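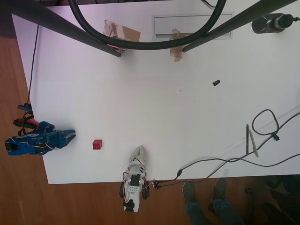
**How do you get sticky residue off a white tabletop?**

Posted by Mayu Shibata, Sun 11 July

I bought a secondhand white table and the last owner had a big vinyl decal on it. I peeled the decal off fine, but now there's a gummy patch that grabs every crumb in the house (toast is the worst). Dish soap did nothing. I don't know what the top is made of, and I'm scared of dulling it. Help!

---

**Otakar Zeman**

Cooking oil! Put a little on a paper towel, lay it over the gunk and go have lunch. When I did my desk I left it 11 minutes the first time and it wasn't enough, so give it longer. Then roll the goo off with your thumb and wash with dish soap, twice, or you'll have a greasy spot instead. An old gift card is good for scraping, just keep it flat. Try a corner first if you're nervous.

---

**Rhiannon Mathias**

nail polish remover, takes 6 seconds

> **Mayu Shibata:** Doesn't that melt some finishes??
>
> **Rhiannon Mathias:** mine was glass so idk

---

**Illia Vasylenko**

Please skip the acetone until you know what the top is. I clouded a bathroom shelf that way and it never came back. I'd go with the oil, and rubbing alcohol on a hidden spot if that fails. No scouring pads either, they leave shiny scratches on a matte top.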